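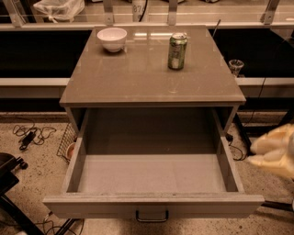 From: Dineo Mthembu
To: Feramside robotics list
Date: September 22, 2021
Subject: Re: Visit to the Trastwood lab, who is coming?

Kobe Martens wrote:
> Could somebody who has been to Trastwood before say what they
> show you? I have 36 names for the visit and the lab wants us in
> small groups. Also, is it worth bringing the students, or is it
> mostly slides?

Kobe,

I went in March with Arnout and it was almost no slides. Setareh Shokri talked for a few minutes in the hallway and then we went into room 517, where they do the drawer work. The cabinet stands in front of the bench, and the test items are a white bowl and a green soda can on top of it. The task is to open the drawer, put one item in, and close it again. They start some runs with the drawer already all the way open, so the robot only has to do the second half.

Bring the students. They can stand fairly close as long as they stay off the cables on the floor.

A few practical points:

Groups should be small. With more people than that room can take, the ones at the back see nothing. I would send one group to 517 and have the next wait in 518, which has chairs and a screen.

Ask about the can. The top of the cabinet is glossy and Setareh had a lot to say about reflections and what they do to the depth readings. I did not follow all of it but Arnout took notes.

Expect failed runs. We watched 3 and one of them stopped halfway with the drawer half shut. They reset it by hand and carried on.

The Kallisier people may be there the same afternoon, so check the time with Amirhossein Bakhtiari before you print anything. He handles the door list too.

I can drive four people from the Postma parking lot.

Dineo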